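Section 2: Putting up the rebounder

Þórarinn Ladefoged, 16 Mar 2026

OK, if you've read Section 1 you've already got the box open and the parts laid out on the grass, and you've hopefully found the little bag of clips taped inside the lid (I threw mine out with the cardboard the first time and had to go digging in the recycling). This section gets the Drollden from a pile of tubes to something you can kick a ball at. I coach kids and I've put this thing up more times than I care to think about, so where I do something differently from the sheet Trirent puts in the box, I'll say so.

You need a rubber mallet, a tape measure, and a second person for step 6. Gloves are nice when it's cold.

Before you start

Pick your spot. You want flat ground, and you want some room behind the net as well as in front of it, for all the shots that go over. And they will go over! Keep well away from windows, parked cars and any neighbor who already has opinions about soccer.

CAUTION: Don't set it up on a slope, even a gentle one. The frame is light and it will walk downhill a little with every hard shot.

Building the frame

1. Lay out the bottom tubes first. They're the ones with the flat feet. The feet point down, which sounds obvious, but the tubes will happily go together the wrong way up and you won't notice until the stakes don't fit.

2. Push the bottom tubes together until the spring button pops out through the hole. Listen for the click. If you don't hear it, twist the tube a tiny bit back and forth while you push.

3. Fit the corner pieces. Left and right are marked L and R on the inside, and that's L and R as seen by the player standing in front of the net. I read it as seen from behind for a whole season.

4. Slide the uprights into the corners. Don't hit them with the mallet yet. If they're stiff, wipe the ends with a dry cloth and try again, there's often a bit of grit in there.

5. Add the crossbar. Both ends need to go in together, so work a little on one side, then a little on the other.

6. Stand the frame up with your helper. One of you holds the crossbar and the other swings the rear struts out and locks them in place. Tell the helper not to let go until you say so.

CAUTION: Keep your fingers out of the strut hinge. It closes faster than you'd think and there's no guard on it.

7. Set the angle. There are two holes on each strut. With the pin in the upper hole the net sits at 60 degrees and gives you low, quick returns along the ground. The lower hole is 55 degrees and the ball comes back with more lift, good for volleys and for keepers. Both sides have to be in the same hole or the frame twists.

NOTE: For players under 7 I always use the upper hole. A ball coming back at face height is a quick way to put a little kid off the game.

Hanging the net

8. Find the top edge of the net. It has the thicker cord running through it. Hook the middle on first, then the two top corners, then fill in between.

9. Do the bottom next, same order, and leave the sides for last. The printed sheet says to go around clockwise. I tried that and ended up with all the slack in one corner.

10. Clip on the bungees. The ones in the box are fine to start with. I've since changed mine for the Standerier ones, they're a bit shorter and the net feels livelier, but get used to the standard set before you spend any money.

11. Press the middle of the net with your palm. It should push back firmly and shouldn't touch the struts. If it sags, move each side bungee over by one mesh and try again.

Staking it down

12. Push a stake through every foot, angled away from the frame, and now you can finally use the mallet. Stop when the hook sits snug on the tube.

CAUTION: Never use the rebounder without stakes or sandbags, and don't let anyone climb on it or hang off the crossbar. On artificial turf use sandbags only, stakes will wreck the surface and you'll get a very unhappy phone call from whoever runs the field.

13. Kick a few easy balls at it from close by, then check all the buttons and pins again. New tubes settle a little. I go over mine once more at half-time of the first session.
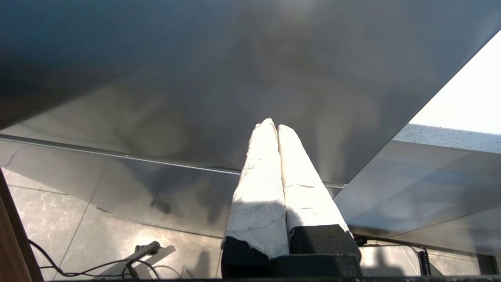
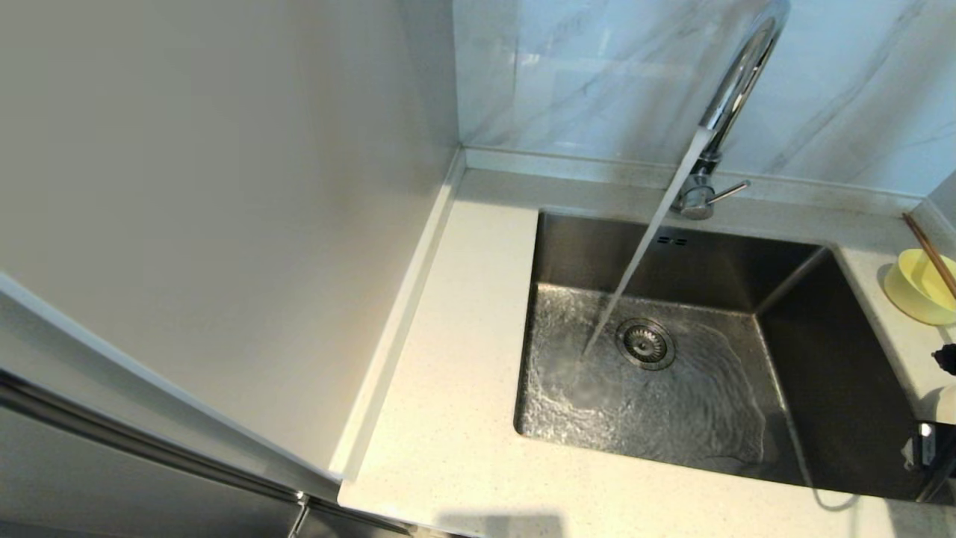
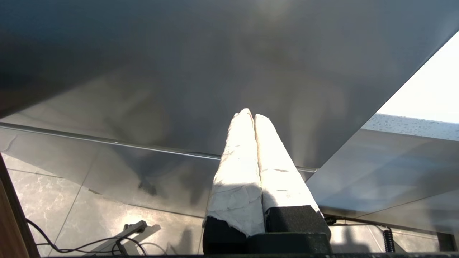

Moving it and putting it away

If you only need to shift it across the field, pull the stakes, get a person on each side and lift. Dragging it bends the feet. The Nyitrai wheel kit fits the rear bar and makes this a one-person job, but take the wheels off again before anyone starts shooting.

For storage, unhook the net before you fold the struts, and let it dry fully before it goes in the bag. Mine lives in the garage until April, hung over a beam where the mice can't get at it. Bungees go in the clip bag, the clip bag goes in the ball bag, and the pins go back in their own holes so they can't wander off.

Section 3 covers passing and first-touch drills, starting with the one-wall warm-up.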